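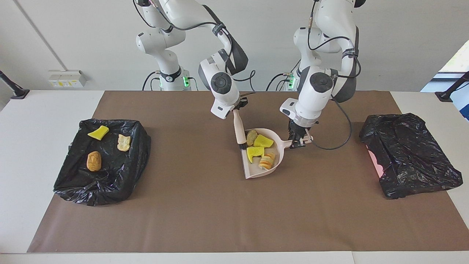

Small cleaning is my favorite subject, and this page of the gallery belongs to it. With small cleaning I mean the cleaning which is done on a table or in one corner, when it is too little work for a vacuum cleaner and too much for the bare hand. I have been writing about it since September, and I still have things to say about the brush and the pan. The brush should be short, so that you can hold it nearly upright and put the bristles right at the rim of the pan. The one in the picture has a light wooden handle and black bristles, and I like this combination very much, as the black shows the light dust and you know when it is time to wash it. The pan has raised side walls, and I find them more important than the color. A potato-like lump or a striped roll lying on its side would leave a flat pan at the first turn of the wrist.

The pan
Look at the front lip first. It must be flat and lie close to the surface. I bought once a very pretty metal pan from a shop named Collet, and its lip was bent up in the middle, so every time there stayed a thin line of crumbs on the floor. My neighbor Glenys Eynon has it now and keeps clothespins in it.

The brush
Wooden handles do not like to stay in water. I wash only the bristles, with a drop of dish soap, and then I hang the brush with the bristles down. Hywel Gwynne wrote to me that he combs his brush with an old fork. I tried it and it is a good way to get the hair out.

Old sponges
Two yellow sponge pieces are in the pan too, one of them with a green edge. When a kitchen sponge gets tired I cut it in pieces with scissors and use them for the window tracks and the rubber of the refrigerator door. After this they go in the trash and I do not feel sorry.

The garbage bag
A black bag can be spread open inside something low and rectangular, so that it makes a kind of tray, with the edges hanging over. I learned to prefer this to a bag which stands on the floor, because a standing bag closes its mouth exactly in the moment you come with the full pan. For potting plants I do it the same way. Please take a bag bigger than you think, otherwise the corners slide in.

Paper under the work
Brown paper from the roll is what I use for every dirty job on the table. A roll of 100 feet lasted me longer than a year. For glue and shoe polish I put two layers. If it is still clean in the end I fold it and keep it behind the cupboard.

From the guest book
Hemi Halliday asked if a rubber lip is better than a plastic one. On tiles yes, on wood I did not notice a difference. Elis Landeg would like to see more pages about brooms. I have three brooms and an opinion about each, so it will come, after the page about drying racks.

You are welcome to write in the guest book also if your English is like mine. Please do not send me links to shops.

Fitriani Govindasamy
Page last changed 24 November 2019
Visitors to this page: 3679

Back to the gallery
Next page: Drying racks and where to put them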